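The Case Against the Three-Grade Trail Rating

31 December 2022

Most hiking areas in this part of the country rate their trails easy, moderate, or difficult. The word is printed on the map, routed into the trailhead sign, and copied into every app that draws on the map. I think the word should be dropped, and that four or five plain measurements should be printed in the same space.

My argument applies to day hikes and short overnight trips on maintained trails. Climbing grades and whitewater classes have different histories and somewhat different problems, and I leave them alone.

What a rating contains

A one-word rating combines several physical quantities: total distance, total climb, the steepness of the worst section, the condition of the tread, the distance between water sources, and the distance from the farthest point to the nearest road. Some agencies include exposure to a drop. Others don't. A few add a subjective term for route-finding, which changes with the season and with how recently the blazes were painted.

The combination is rarely written down. When I asked the Falville trail office how its grades were assigned, I was sent a single-page table with 3 rows. A route was easy if it climbed less than 300 feet, moderate if it climbed less than 500 feet in any one mile, and difficult otherwise. The first test uses total climb and the second uses climb per mile. A route can satisfy either test while being quite unlike its neighbors in the same row. Distance appears nowhere in the table.

The result can be seen on the Geltham Loop. The loop is 16 miles long, follows a ridge for much of its length, and never climbs steeply. It is rated moderate. The Kourkoulas Overlook trail leaves from the same parking area, climbs to a bench and a railing, and can be finished before lunch by a person in ordinary sneakers. It is also rated moderate. A visitor who has walked one of these and enjoyed it has been told, by the rating, that the other is comparable. The table was followed correctly in both cases.

Where the error goes

An averaging error of this kind does not fall evenly on all users. A fit hiker with a spare layer and a headlamp absorbs it. The cost is a longer day. A family that planned its water by the word moderate has no such margin, and it is the family that depended on the word in the first place, having no other basis for judgment. The rating is least accurate for the people who use it most.

Temperature makes this worse. In August the ridge section of the Geltham Loop has no shade and no water, and the one spring marked on the older maps is often reduced to a damp patch. The rating is the same in August as it is in the cool months. I would not expect a fixed sign to track the weather. I would expect it to state the longest distance between water sources, and let the reader connect that distance to the temperature in the parking lot.

There is also the matter of direction. Ratings are assigned to a trail as a line on a map, and a line has two ends. Climbing early and descending late is a different day from the reverse, particularly for knees. A climb figure given for each direction takes up a few more characters on a sign. A single word can't carry the difference at all.

The objection from simplicity

The usual defense of the three grades is that people understand them. I accept that people recognize them. Whether they understand them is a separate claim, and the evidence I have seen for it is weak. Readers asked to say what moderate means will generally describe a walk they have already taken and found moderately hard. They are reporting their own fitness, and the sign has added nothing to it.

A second version of the objection holds that numbers intimidate beginners. This may be true of a table with a dozen columns. It seems unlikely to be true of a distance. Everyone who drives to a trailhead has used distances all the way there, along with speed limits, route numbers, and fuel gauges, and has made sound decisions with them. Road users are trusted with quantities. The paint on a road surface is a quantity of a sort, too: a solid line has one meaning, a broken line has another, and neither one asks the driver to consider whether passing might be moderate.
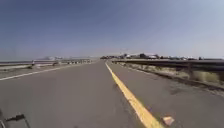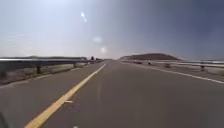
Two-lane asphalt with a solid yellow center line.

What should be printed

I would put the following on the sign, in this order.

Distance, to the nearest half mile, for the complete route as signed. Out-and-back trails should give the round trip. A surprising share of disputes at trailheads concern whether the posted figure is one way.

Total climb, in feet, for each direction of travel. Total climb means the sum of all the uphill sections. The difference between the low point and the high point is easier to read off a map and is wrong for any trail that rolls.

Steepest mile, in feet climbed. This separates a long steady grade from a flat walk with a wall at the end. It is the one figure in the Falville table that I would keep, with the label attached so that the reader knows what was measured.

Longest stretch without water, in miles. If the route has no dependable source, the sign should say "no water" and leave the number out.

Surface, in words. Gravel, packed dirt, loose rock, roots, boardwalk. I would allow two entries at most, and the second should be the worst surface a walker will meet, however short the section. People with poor ankles plan around the worst surface.

I have left out estimated time. Time is the most requested figure and the least transferable, and every formula I know of starts from an assumed walking speed that is then hidden from the reader. A person who knows the distance and the climb, and who has walked a few trails signed in the same way, will soon produce a better estimate than the sign can.

The limits of apps

It is sometimes suggested that signs no longer matter because the measurements are available by phone. I have used the Plurnance trail app on most of the routes near Falville for several seasons. Its map is good. Its distance figures agree with the measuring wheel to a degree I consider satisfactory. Its climb figures are noisier, since small errors in elevation get added up over the whole length of a track, and two recordings of the same trail can differ by more than the height of a decent hill.

The larger difficulty is that the app also displays a one-word grade at the top of the page, in bold, in a colored box, with the measurements in small gray type below. The grade is copied from the land manager where one exists. Where none exists, the app appears to derive one from user reviews, which means that a trail popular with strong hikers drifts toward easy. I don't know that this is how it works, as the method isn't published. That is a complaint in itself.

An app inherits whatever the sign says. Fixing the sign fixes both, though with some delay. The reverse is not true at the Geltham trailhead in any case, where there is no signal in the lot.

Cost and measurement

Replacing signs costs money, and I have no interest in a program that replaces all of them at once. Signs wear out. Posts rot, and boards are shot at. The measurements could be taken over one season and held on file, and each new sign could carry them when the old one comes down. In the meantime a printed sheet behind the plastic on the kiosk board would do.

Taking the measurements is not difficult. Distance should be wheeled, or taken as the middle value of several recorded tracks. Climb should come from a survey elevation model sampled along the wheeled line, with the sampling interval stated, because a shorter interval always returns a larger total. The interval matters less than using the same one for every trail in the system. A reader comparing two signs needs both to be wrong by the same amount in the same direction.

Liability is raised at this point in most discussions. The worry is that a measured figure can be shown to be incorrect, while a word cannot. I find this an odd thing to say in favor of the word. A statement that can't be checked is of little use to the person standing in front of it with a full pack and a few hours of daylight. If a posted distance is wrong, somebody will report it, and it can be corrected with a sticker.

A partial concession

There is one use for which I would keep a verbal label. Routes that include a hazard a walker might not recognize until reaching it, such as a ford, a fixed ladder, or a ledge with a long drop beside it, should carry a line of text naming the hazard and giving its distance from the trailhead. "Ladder at mile 4" is a good sign. It lets people turn back in the parking lot. The Kourkoulas trail has such a line for the rock step below the railing, added after complaints, and it has been more useful to the visitors I have walked with than the grade printed above it.

The Falville office is due to reprint its trail map, and the draft still carries the three grades in the key. There is a blank column beside them, wide enough for a distance and a climb figure.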